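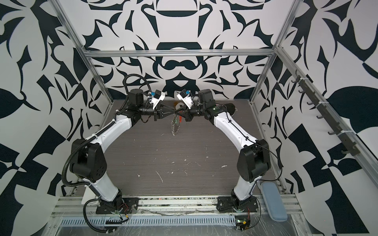
Media and Public Life, Session 11
Satirical news about local government
Notes by Corina Coman

Last week we spoke about the cartoon. Today we stay with politics, but we move to the short written piece which copies the form of a news report.

1. The form
The writer of satire borrows the most boring parts of the news: the headline in the present tense, the number in the first line, the spokesman who regrets. The reader knows these parts so well that he stops seeing them. The joke needs this trust. If the first sentence is already shouting, there is nothing left to discover in the third.

2. Text for reading
"Anley Council Votes to Study Whether It Should Vote." Please read it two times before the seminar. It has 242 words, and the mayor speaks only once. Mark the sentence where you stopped believing the report. In the May group most students marked the second paragraph, but two of them marked nothing until the end, and we had a good discussion about this.

3. Exaggeration and its limit
Bianca Pîrvu separates in her article between growth and replacement. In growth, the real habit of the politician becomes bigger (a man who likes ribbons opens a door in his own house). In replacement, the writer gives him a habit he never had. She considers the second one weaker, and I agree with her mostly - the Stomcombe bridge piece is a case where I do not.

4. When satire is taken for news
A piece is often shared without the name of the site. Then the tone must do all the work, and a flat tone can fail. Ní Chonaill, chapter 14, treats the question of who carries the blame. Bring one argument for the writer and one for the reader.

Homework
Write a satirical report about a decision of a town council, with a headline and one quotation. The maximum is 20 lines. Do not use a real person from your town. Send it to me by Sun 12 December. Late texts will be read, but without written comments.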